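We use cookies to remember your settings and count visits. Accept all | Manage choices

Zenow publishes hand maintenance schedule for Dosallow two-arm cell

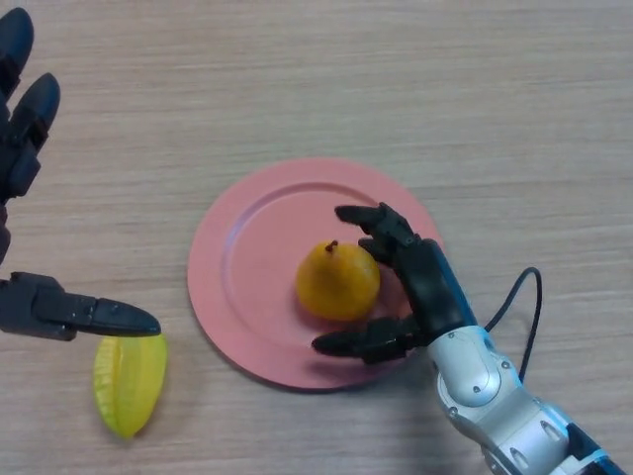 Black segmented hands at a tabletop station with a star fruit beside a pink plate holding a pear.

26th January | By Fulgencio Mendoza

FIMVILLE – Zenow has released the service schedule for the hands on its Dosallow two-arm cell, used at the company's Bowen site for handling trials with produce and tableware.

The schedule replaces the fixed annual overhaul. Each hand is now inspected every 185 operating hours. The technician parks both arms, removes power at the cell cabinet and checks every finger joint for side play. Finger and thumb screws are tightened to the value on the service card. A joint that still shows play is replaced as a complete finger – segments are not supplied separately.

Wrist cabling is checked at the same visit. The cable must keep a free loop through full wrist rotation and must not touch the forearm shell. Cables with a flattened or cracked jacket are changed before the cell returns to work.

After any finger change, the hand is re-zeroed and run through 12 open and close cycles without a load. Thumb position is then set against the tabletop in five steps, starting with the left hand. Grip force is verified last, on soft and hard items.

During the trial period the Bowen cell logged 1,094 hours under the new schedule. Finger replacements were carried out on site, with no hand returned to the Fimville workshop.

Service cards and spare finger sets will ship to existing Dosallow users from April. Cells still on the annual overhaul may change over at their next planned stop.

Recent items
Dosallow controller update: release notes
Bowen site adds second test bench
Spare parts ordering: new form for Zenow customers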